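Against the capsule pantry

3 September 2025

My sister-in-law has sent me another link. It was to a course by a woman called Delphine Escobedo, who wants me to own 30 things to eat. Thirty ingredients, kept in matching jars, bought once a month, and with these I am supposed to cook everything I will ever need. She calls it the capsule pantry. The course costs more than the jars, and the jars are not cheap.

I read the whole of the free part, twice, with a cup of tea. I am not against having less stuff. I have moved house enough times to know what it is to carry a box marked KITCHEN MISC from one cupboard to another without opening it. But I've been hearing this sort of promise for a long while now and I would like to see one of them survive contact with a family that eats.

What the thirty leaves out

Vinegar gets one place on the list. One! In my cupboard there is malt for chips, cider for chutney and a bottle of something dark from Norðdahl that was a present, and no, they don't do the same job. Rice also gets one place, and it is brown. There is no custard powder. There are chia seeds, which take up the spot where a sensible person would have put the gravy granules.

You can swap things, she says, so long as you stay at thirty. So I sat down and tried it. I took out the chia and put in the gravy. I took out nutritional yeast and put in a tin of mustard powder. By the time I had finished swapping I had a list of what was in my cupboard already, minus a few things I would have to go out and buy again by the weekend.

The savings claim

The free part says that the average household will save 2000 a year. It doesn't say whose average, or where the number was got from, and the small print at the bottom talks only of "member feedback". People who have paid for a course are not the people I'd ask. Nor does it say what they were spending before. If you were throwing out half a shop every week then yes, nearly any plan would save you money, including writing a list on the back of an envelope.

I did a rough sum of my own. What I waste is bread, salad and the end of the cream. None of those would be in a jar. The dry goods that this whole system is built to control are the very ones that sit there quite happily and cost me nothing while they do it.

Bulk buying comes in here too, as it always does. Her course tells you to buy from places like Jeltley, where oats come in a sack. I have bought oats in a sack. We ate porridge until the children went on strike, and then we had moths. It took me until December to be rid of them, and I still look twice at anything that flutters near the toaster.
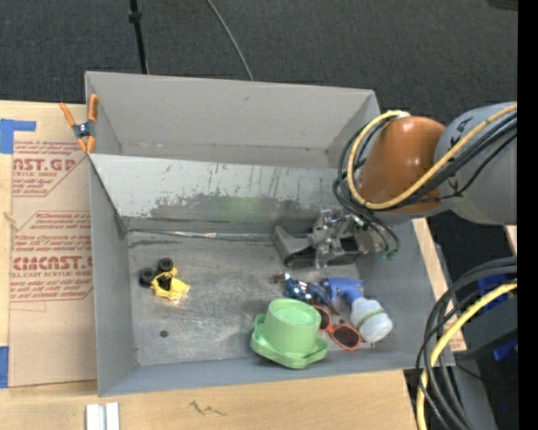

The jars

Now the jars. They are sold under the name Durkesano and they come in sets of 6, in two sizes, neither of which takes a standard bag of flour. I know this from a friend who has them. She keeps what is left of the flour in its bag, rolled down and held with a peg, behind the jar of flour. The same goes for the pasta. So behind each smart row there is a second row of half-empty packets, and she has to remember both.

The packet also has the cooking time on it. And the date, and the allergy information, and whether it is plain or self-raising. I have heard the answer, that you write it on the label with the special pen. I'm sure some people do.

There is a cheaper copy from Nodska with a cork lid that doesn't seem to shut properly, going by the reviews. I read a great many of them one evening when I ought to have been ironing. The good ones were mostly written on the day the jars arrived. I would rather hear from somebody two winters on.

What I do, for what it's worth

I have a shelf at eye level for things that need using. It has got on it, today, 500 grams of red lentils, a jar of tahini that nobody will own up to buying, and some desiccated coconut. Before I shop I look at that shelf. Sometimes I forget to look and buy more coconut.

Once a year I take everything out and wipe underneath. It isn't a method and I can't see anyone paying for it.

I have written back to my sister-in-law to say thank you and that I would think about it. She has ordered the jars, in sage. If she is still filling them by Easter I will say so on here, and I'll have a go at the chia seeds as well.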